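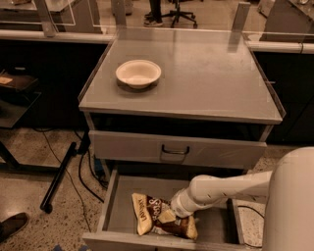 Drawer units in a shared snack station work best when each level has one job. Assign the jobs before any stock goes in. On a two-drawer metal cabinet, keep the top for serving, the upper drawer for napkins and clips, and the lower drawer for bagged snacks. A small round bowl on the left half of the top, a short distance back from the front edge, leaves the right half free for opening and pouring. Chips go in the lower drawer, lying flat. The low side walls will not support a bag standing on end.

Home | Kitchen | Storage | Office | Contact

Print this page | E-mail this page

Loading the lower drawer

1. Close the upper drawer. Pull the lower one out to its stop.
2. Wipe the interior and let it dry.
3. Lay bags in a single layer, printed side up. Do not press the air out.
4. Leave 8 mm between the highest bag and the drawer above.
5. Push the drawer in slowly. If it drags, take out the top bag.

Removing a bag

Pinch a fold near the middle of the bag and lift straight up. Pulling by a corner seam can split it.

Glossy tops show grease. Wipe the surface after each refill.

Posted 6/24/18 by Felicja Pietrzak

Comments (3)

Pranab Thambiah: What about the narrow Tillthorpe unit? Its drawers are only 100 mm deep.

Felicja Pietrzak: Same method. Small bags only.

Rocío Arroyo: Step 5 fixed ours. A bag had been catching on the drawer above.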